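Where the Rain Goes: Stormwater on a School Oval

Our project looked at why the lower oval at Kuradden stays soggy long after the rest of the grounds have dried out. We wanted to know whether the problem was the soil, the slope or the drains. The work was done over one term, mostly at lunchtime, with a rain gauge, a spade and a borrowed level.
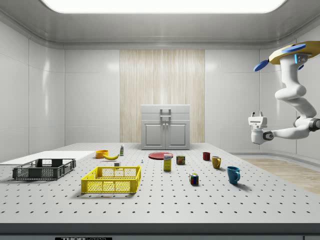

By Gearóid Nic Aodha
Kuradden student projects, May

Background

The oval sits at the bottom of Rollwood Street. Water from the car park and the gym roof runs towards it, and there is one grated drain near the McGrath gate. Older plans in the school office show a second drain on the eastern side, but we could not find it.

Method

We marked out 10 test spots and dug a small hole at each one. Every hole was filled with the same amount of water and we timed how long it took to soak away. We also checked the fall of the ground from the top path to the fence, and wrote down the rain gauge reading at 8 am on school days.

The soil was sorted by feel, using the ribbon test from our science class. Wet soil is squeezed between thumb and finger, and a longer ribbon means more clay.

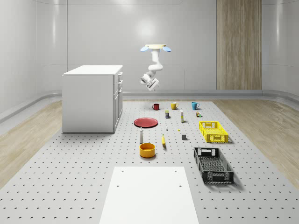
Results

The holes near the path drained in about 16 minutes. Four of the spots, all on the eastern side, still had water in them when the bell went, so we have no finishing time for those. They also gave the longest ribbons.

The ground falls gently towards the fence and then rises again just before it - enough to hold a wide, shallow puddle. The grate at the McGrath gate is a little higher than the grass beside it, so water has to pool before it can get in. 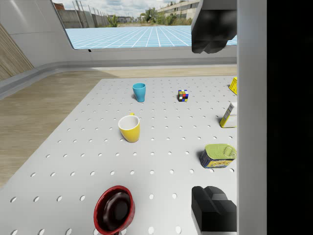
Would a bigger drain fix the oval?
Only partly. A lower grate would clear the puddle at the gate sooner, but the clay on the eastern side would still soak up water slowly. That area needs sand and gypsum dug in, or a trench with pipe and gravel leading to the fence.

Problems

Two of our holes were filled in before the second round of timing and had to be dug again close by. We also missed some gauge readings during exam week.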